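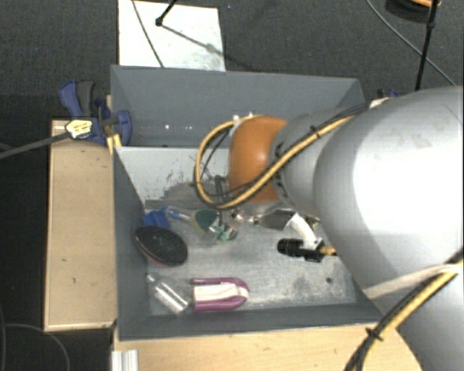
Cell walkdown checklist, second pick station
Comments by Homa, for whoever is holding the budget sheet

I did this walkdown on Thursday morning with Rui, before the Langlois quote runs out. It's our usual safety sheet, but I've added a "money" line under anything that could turn into a purchase, so we can stop having the same argument by email. Pass means leave it alone. Watch means look again in December. Fix means it goes in the plan.

1. Cable routing on the arm
Rating: Fix
There's a yellow cable bundled with thin black ones along the top of the arm, and it makes a big open loop out past the orange joint cover before it comes back. I don't love that loop. It hangs right over the bin, and a loop that size is just asking to catch on a handle one day. The zip tie on the lower run has its ends sticking out too, which I'd like trimmed flush (two minutes with the cutters, please, somebody!).
Money: a proper dress pack. Brendan wants the full kit from Pivelier. I'd start with the short kit and see how the loop behaves. I've put 140 dollars in the sheet for the short one, and that's per arm, so remember to multiply if the third station gets approved.

2. Gripper and wrist
Rating: Watch
Check for play at the flange, check the fasteners, run a glove over the fingers for burrs. No play that I could feel. Rui found one screw he wanted to re-torque and did it on the spot.
Money: spare fingers. We don't have any, and lead time from Vanwood is long enough to hurt. I'd rather buy a set now than explain a dead station later. Brendan, this is the line I'll fight for.

3. Covers and housings
Rating: Pass
A few faint smudges on the big light gray link, nothing else that I'd write up. Wipe it down with the approved wipes and move on. Please don't use the orange degreaser from the paint shop, I know it smells nice.
Money: none.

4. Bins
Rating: Watch
The front one is showing its age. The floor is scuffed and there's a patch on the far inside wall where the coating is worn and marked up dark. It's still usable. My worry is coating flakes getting onto the parts, so run a rag along that wall every week and look at the rag.
Money: this is where it gets silly. The Stiddale bins that came with the quote are priced like jewelry. Lauri thinks we could buy plain ones and get the same result, and I agree with him, as long as the outside dimensions match so we don't have to redo the bin positions. Before anybody orders, measure ours with a real tape. Do not trust the drawing, we got burned on that with the first station and I spent a whole afternoon with a file.

5. Bin holding and clamps
Rating: Fix
Right now the bins are kept in place with bar clamps, a long wooden board down the left side and a small yellow wooden piece wedged in by the rear one. I'm fine with that for a trial. I'm not fine with it going into the permanent layout, and neither is our insurance person. Clamps creep. Before each shift, grab both bins and try to shove them, and if anything moves, retighten and re-check the pick position before you hit start.
Money: a fixed bin nest, bolted down. Armindo can make one in the shop if we give him the material and stop changing our minds. I've put in 92 dollars for plate and hardware. Langlois wants 400 for theirs. It's a nicer nest, sure, but it only fits Stiddale bins, so see item 4 and you'll see why I get grumpy.

6. Table surface
Rating: Pass
Light wood top, a few small dark marks, no splinters I could find. Check the edges again after the nest goes in, since we'll be drilling.
Money: none yet. If we go to the heavier arm in the Langlois quote, this table is out and we need a steel base, and that cost is NOT in their number. I asked twice. Please put it in the sheet as its own line so it can't hide.

7. Test items in the bin
Rating: Pass, with a grumble
The mix is good for judging a gripper before you spend money on it. A blue brush-type piece, a green scrubber on a slim handle, a clear or silvery cylinder lying at an angle, a purple and white thing, a black tool with a ribbed end. Different shapes, different shine. Shiny and see-through stuff is what I care about most when we compare vendors, and I want the same set used for every demo. If a salesman shows up with his own box of nice matte cubes, smile and hand him ours.
Go through the set before every session and pull anything cracked, leaking or sharp.
Money: a duplicate set, so one can travel. This is grocery store money. I'll put it on my card if I have to.

8. Floor and walkways
Rating: Fix
Thin cables run loose across the carpet at the back, and there's another one curving along on the left. Each one is a trip hazard, and also a good way to yank something out of a socket in the middle of a run. There's a white board lying flat on the carpet behind the bins too. It needs a home off the floor.
Carpet is my other complaint. I get that the room was free, but if this station stays I want hard flooring or at least static mats under it.
Money: cable covers now, mats in the next round. I have 17 feet of cover in the sheet, which gets us to the wall outlet with a bit left over. Ask Rui before you cut it!

9. Guarding and stops
Rating: open, not rated
We did the stop button test and it passed, both from the pendant and from the wall. What I can't rate is the guarding, because that depends on which arm we buy. The current one runs at reduced speed under our trial rules and nobody reaches in while it's enabled. The faster one needs a fence or a scanner, full stop. I've asked Lauri to price both. Leave the line blank until he does, and please don't put in a guess, because guesses have a way of becoming the budget.

10. Paperwork
Rating: Watch
The risk assessment still has the old layout in it. Update it after item 5 is settled, or we'll be doing it twice. The manual is in the red binder. The spare key is not where the binder says it is (ask me).

Order I'd buy in, if it were my money
Cable covers and the short dress pack first, then the plate for Armindo's nest, then spare fingers. Bins after the tape measure. The arm decision waits until the guarding and the steel base both have prices next to them.

Re-inspect after the nest is bolted in, same sheet, and bring a flashlight. The back corner behind the arm is hard to see into and I had to do half of it on my knees.

H. Babaei
Copies: Nieminen, Macedo, Doherty, Patrício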